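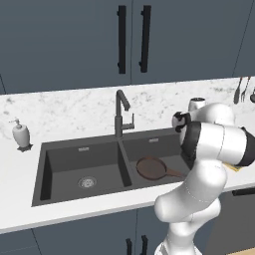
A double sink in dark gray, set in veined white marble.

The Hard Water of Kemcombe

By Montri Klinhom

When I came to live in Kemcombe, the first thing my landlady gave me was the key, and the second thing was a bottle of white vinegar. She put it on the kitchen table and said I would need it by the weekend. I thought it was a local custom, like bread and salt. It was four days before I looked inside my kettle and understood.

The water in this valley is hard. It comes from the chalk hills above Navham, where the rain goes down slowly through the rock and takes a little of the rock with it. It is perfectly good to drink. But when you heat it, or when you leave a drop of it to dry, the chalk comes back. It sits in the kettle as a gray crust, it closes the holes of the shower head one after another, and it makes a skin on black tea which my neighbors do not even see anymore.

I grew up with soft water, in a house where we collected rain in big jars, so for me all this was strange. Soap was the strangest. At home, one small piece of soap made so much foam that my mother scolded us. In Kemcombe I rubbed and rubbed, and I got a kind of gray cream. I bought three different brands before the woman in the hardware store took pity on me and explained that the soap was not the problem.

People in Kemcombe talk about their water the way people in other towns talk about their football team. They complain about it every day, and they do not like it when a visitor does the same. At the bakery they will tell you that the crust of the Kemcombe loaf needs hard water, and that the same baker, with the same flour, could not make it in Ciltthorpe. I have eaten bread in both towns. The Kemcombe loaf is better, but I am not sure that the water should get all the praise. The baker in Ciltthorpe takes his bread out too early.

Ciltthorpe is only one valley away, and its water is soft. It comes from a reservoir on the moor, brown after heavy rain and clear the rest of the year. The two towns share a bus and a high school, and many families have one part here and one part there. A bride from Ciltthorpe who moves to Kemcombe is told to bring twice as many towels, because they will become like boards. I heard this joke at two weddings, from two different uncles.

The river between them is the Yeo, and along the river you can still see what the water did to the history of the place. On the Ciltthorpe side there were wool washers and dyers, who needed soft water for their work. On the Kemcombe side there were brewers. The last brewery closed a long time ago and its building is now apartments, but there is still a pump in the yard, painted green, and in hot weather the children from the apartments play under it.

I walked up to the spring at Navham on 3rd January, a Wednesday, when the ground was frozen and the path was easy. It is a climb of 180 meters from the bridge. In my mind I had a picture of a real spring, something with moss and a stone bowl. There is a fence, a small brick house with a locked door, and a sign from the water company. But if you go 300 steps farther along the fence, there is a place where the water escapes by itself and runs down the bank, and here the chalk has covered everything. Twigs, leaves, a piece of string, all have a pale coat, hard as a plate. I took one twig home and it is on my window sill now.

An old farmer was mending the fence that day, and he told me his grandfather used to hang things in that water for a season to turn them to stone. A hat, a glove, a toy bear. He sold them to visitors in April, when the first coaches arrived. I asked if any of them still existed. The farmer said the bear was in his sister's bathroom and that she would not part with it.

What do people do about the scale? Mostly they live with it. Some houses have a softener under the stairs, a machine that eats bags of salt and makes a noise at night. My landlady had one for 5 years and then took it out. She said that her hair was wonderful but her tea tasted of nothing.

The rest of us use the vinegar. Everybody has a method and is a little proud of it. Mine I learned from the hardware store. For the kettle, fill it one part vinegar to two parts water, boil it, leave it for an hour and rinse it until the smell is gone. For the tap, wet a cloth with vinegar, wrap it around the end and hold it with a rubber band while you have your supper. Never put vinegar on marble or limestone, which are made of the same stuff as the scale, so the acid will eat them too and leave a dull mark. On such a counter, use only warm water and a mild soap, and dry it at once with a soft towel. A dark sink wants the same drying, because every drop shows on it as a white ring the next morning.

My landlady thinks I have become too serious about this. She wipes her taps when guests are coming and otherwise leaves them in peace. But she was the one who knocked on my door last spring, when I was packing for a long visit to my parents, and asked if I would bring her back a bottle of rain from one of the jars - she wanted to wash a silk scarf in it. I carried it home between my shirts. She washed the scarf, and with what was left she made us two cups of tea.

She drank half of hers. Then she filled the kettle again from the tap.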